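## 四、语音导览机的领取与设置(Cullinane 庄园)

本节适用于在 Posville 一侧入口领取导览机的散客。团体使用的是另一种机型,按键位置不同,不要照搬。

出发前先说一句:宣传单上写着“开机即听,自动定位,无需操作”。我们拿着机器把庄园走了两遍,开机确实能听,自动定位则要打个折扣。下面的步骤按它实际的表现来写。

### 4.1 领取与检查

1. 在售票处右手边的窗口出示门票,交押金,领取主机和耳机各一件。收据请单独放好,还机时窗口只认收据,不认门票。
2. 当着工作人员的面长按侧面的圆键,直到屏幕亮起。电量不足两格的,当场要求更换。工作人员多半会说“够用一上午”,这话听听就好。
3. 插上耳机,试听欢迎词。左右两边都要有声音。
4. 检查挂绳扣。扣子松的机器不少,换一条绳比赔一台机器便宜。

> **注意:** 押金只收现金。售票处门上贴着可以刷卡的标志,那指的是门票。

### 4.2 选择语言与路线

1. 按“菜单”键,用上下键选到“中文”,再按圆键确认。
2. 选择路线。菜单里有“精华”和“完整”两项。“完整”共 13 个讲解点,“精华”是从里面抽掉了厨房、马厩和北侧温室,讲解词本身一字未改。因此走“精华”的人会听到“正如刚才在厨房所见”,而他并没有去过厨房。
3. 若对建筑本身有兴趣,建议选“完整”,到现场再跳过不想听的段落。跳过用右键,连按两下。
4. 音量调到中间偏低。大厅的回声很重,声音开大了反而听不清。

中文讲解由 Uliana Nazarenko 撰稿,总体可靠,日期和人名都与展签对得上。唯一可疑的是第二段里那个“国王曾在此留宿”的故事,展签上没有,庄园自己的小册子上也没有。我们问过讲解员 Caradog Mathias,他的回答是“客人喜欢听”。请自行判断。

### 4.3 在室内使用

1. 进入每个房间后,先找门框旁的数字牌,用数字键输入编号,按圆键播放。
2. 不要等机器自动播放。自动触发在楼下几间还算灵,上了楼梯就常常慢一个房间,人已经站在书房里,耳朵里还在介绍餐厅的壁炉。
3. 如机器反复播放同一段,进入“菜单”,关闭“自动”,此后全部手动输入。
4. 主楼梯一共只放两人并行,听讲解时请站到平台上,不要停在台阶中间。

> **小心:** 长廊地毯的接缝处翘起,低头看屏幕时容易绊脚。

### 4.4 在花园使用

1. 从东门出去以前,在菜单中切换到“室外”。不切换的话,花园编号会与室内编号冲突,输入 2 听到的仍是门厅。
2. 花园的编号牌插在地上,高度不及膝盖,夏天会被草遮住。按路线图上的位置去找,比沿路张望快。
3. 湖边一段讲解长达几分钟,边走边听即可。讲解里说从湖的对岸能望见 Kudolthorpe 的钟楼。我们在晴天站了很久,看见的是树。
4. 下雨时把主机收进衣服里面。机身背后印着“防泼溅”,窗口的赔偿单上却写着“进水不予免责”,两句话放在一起,应当信后一句。
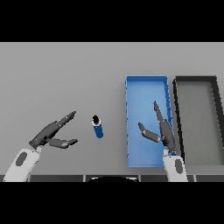

### 4.5 归还

1. 闭馆前 10 分钟窗口停止收机,广播不会提醒。请预留从花园走回来的时间,坡比去的时候陡。
2. 关机,拔下耳机,把主机、耳机和挂绳一并交回。
3. 核对退还的押金,再交出收据。
4. 如机器中途出过故障,请在登记本上写下机身编号和出问题的讲解点。Kanchan Gautam 负责维护,她确实会看:我们一月份写下的 126 号机,再去时屏幕已经换过了,自动定位照旧。

### 4.6 常见情况

**没有声音。** 先拔插耳机,再看音量。仍无声的,长按圆键重启,重启后语言会变回英语,需重做 4.2 的第一步。

**屏幕显示“请返回路线”。** 不必理会。走到茶室和洗手间都会出现。

**想用自己的手机代替。** 入口的海报上有可供下载的版本。庄园内信号很弱,须事先在 Posville 镇上下载好,中文版缺最后三段。

**是否值得租。** 看展签足够细心的人可以不租。展签字小,灯光又暗,近视的朋友还是租一台。

本节修订于 2024-02-07,路线编号以当日领取的纸质地图为准。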